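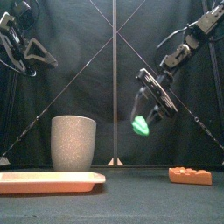
Kitchen Notes > Reviews > Small Appliances

Search reviews Go

Femalden countertop steamer review

I've had the Femalden on my counter since October and it gets used almost every night, so I guess you know where I'm headed with this! Mine is the two-tier model with the 16-cup base, and it fits under my cabinets with room for the lid to come off.

Broccoli takes six minutes and keeps some bite. Dumplings go in straight from the freezer (line the tray with cabbage leaves or they stick). I've even done a whole trout on the top tier, head and all – messy, delicious.

The timer is a plain dial with a bell, and I love that. You can refill the water through a side spout mid-cook without lifting anything. My old Prunwood made you take the whole stack apart.

Gripes? The drip tray is shallow, and the cord is too short for my kitchen. Rice comes out a bit gluey until you learn to use less water – I settled on 225 ml for a cup of jasmine.

Next up is Keyvan Hashemi's custard buns, if I can find the right flour.

Filed under: Steamers, Weeknight Cooking, Gear We Kept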